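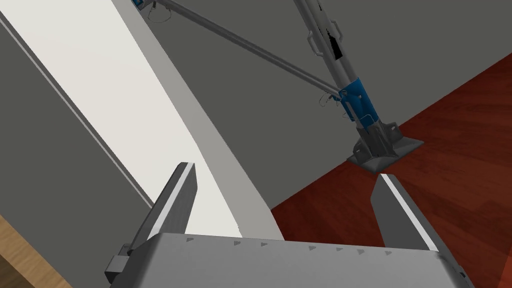
The Tuominen group at Skelham has finished its first round of tests on training a robot arm with wrist views alone. The method drops the fixed overhead camera and gives the controller only what can be seen from just behind the gripper. In simulation, that means a lot of the input is background -- between the open fingers there may be nothing but gray wall, brown wood floor and part of a metal stand with a blue collar on its pole. The controller has to work out from views like that which way to turn.

The group collected 2000 simulated runs in a model of the Clarkivbridge test room. It then trained two versions of the controller. One sees a single view at a time, and the other keeps a short memory of the last four views.
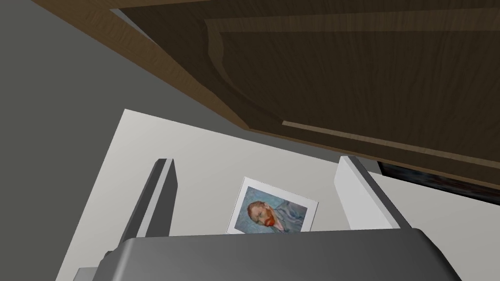
Does the memory help? It helps most when the target has dropped out of sight, and makes little difference when the target stays in view the whole way.

The single-view version tended to stall in those cases. It would swing the wrist one way, then back again, until the time limit ran out. The version with memory usually kept turning in the direction where it last had the target, and it recovered more often.

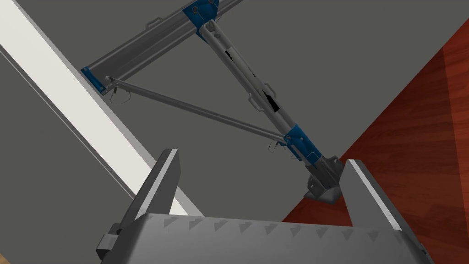 It still has trouble with large plain surfaces. When all four stored views are mostly wall, the memory holds little of use and both versions behave much the same. The group tried a longer memory, but training slowed down and the results did not improve enough to keep it.

The next step is a move to the real arm at Wultmont, planned for March. The simulated room will be kept as it is so that the two sets of results can be compared -- lighting is expected to be the main difference.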